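Part-Time Bookkeeper, Nenstead Community Press

Posted December 2, 2023

Nenstead Community Press is looking for a part-time bookkeeper to start in January. We print and distribute a free local paper, the Nenstead Laro, and publish a small list of regional history books and walking guides. The paper has a print run of 3,000 and comes out every other month.

The job is 16 hours a week, spread over two or three days as suits you. Most of the work is done in our office above the pharmacy on Tonusico Street. One day a week can be done from home once you know the accounts.

What you will do

Enter bills and receipts, and match them to the bank statement each month.
Send invoices to advertisers and bookstores, and follow up on late ones. We have 300 active accounts, many of them small.
Run payroll twice a month for the office staff and pay our freelance writers and delivery drivers.
Work out author royalties every six months. The current spreadsheet for this is old and you will be expected to replace it.
Prepare a short monthly report for the editor.
File sales tax and get the books ready for our outside accountant at year end.

What we need from you

At least 2 years of paid bookkeeping experience. It does not have to be in publishing. You should be comfortable with standard accounting software and good with spreadsheets. You will talk to advertisers on the phone, some of whom have been with us for decades and prefer to pay by check, so patience helps. A degree is not required.

Experience with royalties or consignment sales would be useful. Our bookstore sales are mostly on consignment and returns can come in months later.

Pay and benefits

Pay is hourly and depends on experience. The range will be given to everyone invited to interview, before the interview takes place. Paid vacation and sick leave are in proportion to hours worked. There is free parking behind the building. The office is up one flight of stairs and there is no elevator.

How to apply

Send a resume and a cover letter of no more than one page to Ghazala Farooqui, Office Manager, Nenstead Community Press, Orakzai Building, Tonusico Street. You can also leave them at the front desk during office hours. Please include the names of 2 references. We will not contact them without asking you first.

Interviews will be held in the office and will include a short reconciliation exercise on paper.

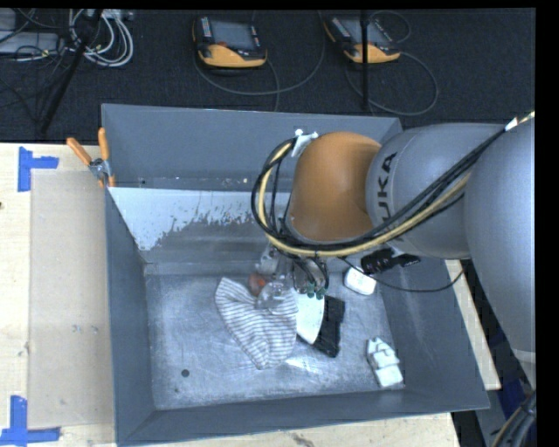
Applicants who are not selected will be told by letter or email. If you applied for the advertising assistant job earlier this year, you are welcome to apply again for this one, but please send a new cover letter.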